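The Umbrella
by Chie Miyazaki

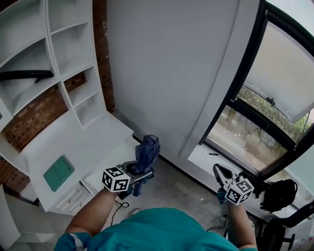
Skondatbridge Quarterly, Issue 8, page 100

Fatima Ntuli had the umbrella by the shaft again. It was number 230 on the sheet, and the sheet went to 655.

"Hold it there," Noboru said from the other room. He was watching the numbers come in. "Okay. Now put it away."

She moved her left hand and the jaws went with it, a little behind, the way they always felt. The umbrella swung. She set it against the brick and let go, and it slid down the wall and hit the concrete.

"Drop," she said.

"I heard it."

She picked it up off the floor, which took two tries, and started over.

The job was simple to explain. Arkunell wanted a machine that could tidy a room. Fatima tidied the room with the grippers on, and the machine was supposed to learn from it. She had done shoes and cables. She had done the black backpack so many times that she knew which way the zipper loop would fall. At home she had stopped putting things away at all.

Her mother called at lunch and asked if the robot could do dishes yet.

"No."

"Laundry?"

"It can pick up a sock. If the sock is by itself."

"What does it do with the sock?"

"It holds it," Fatima said.

Her mother thought about this. She had cleaned rooms at the Fukuda hotel in Stullthorpe for most of her life, up to eight before noon, and she had opinions about speed. "They should have asked me," she said.

In the afternoon Emiko Sakamoto came down from upstairs and said they would run the trained version. They all stood back by the door. The arm rolled out on its base and stopped in front of the umbrella, which Fatima had left lying on the floor. It opened its jaws. It waited long enough that Noboru leaned over to look at the laptop.

Then it reached down and took the umbrella by the shaft on the first try. It stood it up straight. It carried it to the wall, leaned it against the brick, and let go.

The umbrella slid down and hit the concrete.

The arm went back for it. It missed once, got it the second time, and started over.

"Well, it learned," Emiko said.

"That's me," Fatima said. "That's exactly what I do."

Noboru typed something. Emiko asked whether there was any reason the umbrella had to go against the wall, and Fatima said that was what the sheet said, lean against wall. Emiko asked who wrote the sheet. Noboru kept typing.

"I'll bring in a hook," Emiko said, and went back upstairs.

They let the arm go until it ran low and parked itself. Fatima put the grippers on their chargers. The umbrella was on the floor again. She picked it up with her hand, looked at the sky over the shrubs outside, and took it with her to the bus.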